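About Sallura

Sallura is a small workshop in Barstead where we repair, clean and take apart used desktop computers. We started in June, in one room behind a bicycle shop, with 38 old office machines that a local insurance company wanted to throw away. Today we have a proper workshop with six benches, a storage room and a front desk where visitors can leave their computers.

The founder is Mebrat Gidey. She learned the work from her uncle, who repaired radios, and later she was for many years a technician in a hospital. Pauline Bellamy joined in the second year and she is responsible for the store of parts. If you call us and ask for a power supply for an old tower, it is Pauline who will go to look on the shelf.

What we do with a computer

Every machine gets a paper card when it arrives. First we remove the hard drive and write its number on the card. Then the side panel comes off and the dust is blown out, which we do outside in the yard when the weather permits it. After this we decide: the computer can be repaired and sold again, or it will give its parts to other ones.

We like to work with office towers, and Dell is a make we know well. The tower is laid on its side, so that the motherboard is flat in front of you and the memory slots and the processor socket are easy to reach. 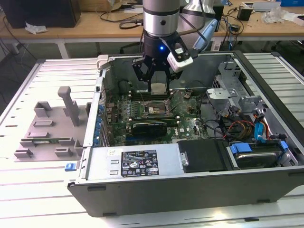 Do you accept computers that don't start any more?
We take them with pleasure, and there is no fee for up to 30 machines in one delivery. For a bigger quantity please write to us first, so that we can make place in the storage room.

What happens with the parts

Memory, graphics cards and power supplies are tested for one night before they go on the shelf. Plastic covers and drive trays we keep also, because customers ask for them more often than you would think. Cables are sorted by type. What we cannot use goes to Vikmont, the metal recycler on Calado Road, who collects from us two times in a month.

Hard drives are treated separately. They are erased if they are healthy and drilled if they are not, and the owner receives a signed paper with the number of each drive.

Our sales and our courses

Last year we sold more than 600 repaired computers, mostly to families, schools and small offices. Each one has a guarantee of six months. We also give an evening course for beginners, where you open a tower, take out its parts and put them back. Tools are provided. The course costs 40 dollars and the group is never bigger than eight persons.

You find us at the end of Calado Road, the green door after the bakery. Please ring the bell two times, the workshop is in the back and we don't always hear the first one.

Page updated 25 May 2025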